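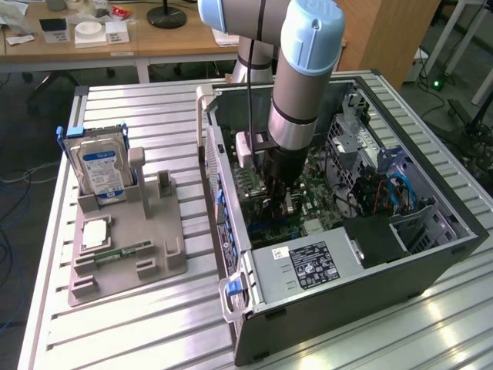

Hertta thinks the whole tower should go to the recycling place in Ikley and I should stop calling it a project. She said it on the phone this morning, before I had finished my coffee. I told her I would decide by the end of March.

The side panel is off and the case is lying flat. It's a lot easier to get at things this way than with it standing up. The hard drive is out, still in its blue caddy, and I stood it up in the tan holder with the processor and one stick of memory in front of it. That holder has turned out to be a good idea. Last time I put small parts down on the desk among the papers and spent an evening looking for one.

Most of the inside is fine. The power supply is in place and I have no plans to touch it. The blue and black cables by the drive cage are more annoying. They run right where I want my hand to go, and the blue one makes a loop that catches on things. I should find a tie for it. There is a bag of ties in the hall closet, or there was before the move from Prelholm.

Ate lunch at 1, soup from yesterday. Paid the water bill. Called Munteanu's to ask if they have a cooler that fits, and the man said he would look in the back and call me. He did not call. I'll walk over there tomorrow if it isn't raining. He has a shelf of used parts, and the last time I was in he had up to 24 coolers in a crate with no labels on any of them. I don't mind digging through it but I'd like to know first that the right kind is in there.

Spent part of the afternoon on the board itself. I wanted to go over it properly with nothing plugged in, and write down what goes where before I start putting anything back.

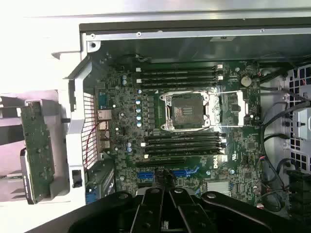

Make a drawing first, Hertta wrote back when I told her how far I'd gotten, and put the date on it so you know which time it was.

So I made a drawing, on the back of an envelope. The socket in the middle with the lever on the right. Four memory slots above it and four below. The round battery up and to the right of the socket. The long black slot lower down, and the two short blue ones under that. I wrote DELL where it says DELL, mostly so I'll know which way up the envelope goes. I left out the small parts. I did put in the thin red wire on the left, with a question mark beside it. I'll have to follow it to the end and see what it belongs to before I close anything.

I want to get a new battery while I'm out. I don't know how old this one is and they don't cost much. I also need to look up which memory slots to fill first. The booklet is in one of the boxes marked Vemulbridge, and I think it's the one under the winter coats.

What I want from the machine is simple. The family pictures are on that drive, 928 of them by the list I made when I copied them over, plus the letters I typed up for my aunt. I have the pictures in one other place but I don't have the letters anywhere else. Once it runs I'll copy everything off, and after that Hertta can have her way about Ikley.

Stopped at 5. Left the drive and the other parts in the holder. My back hurts from leaning, so next time I'll bring the stool in from the kitchen.

To do: cable tie, battery, cooler, booklet. Call Hertta about the weekend and ask if she still has the small screwdriver set, the one with the red lid. I think I lent it to her when she fixed her radio.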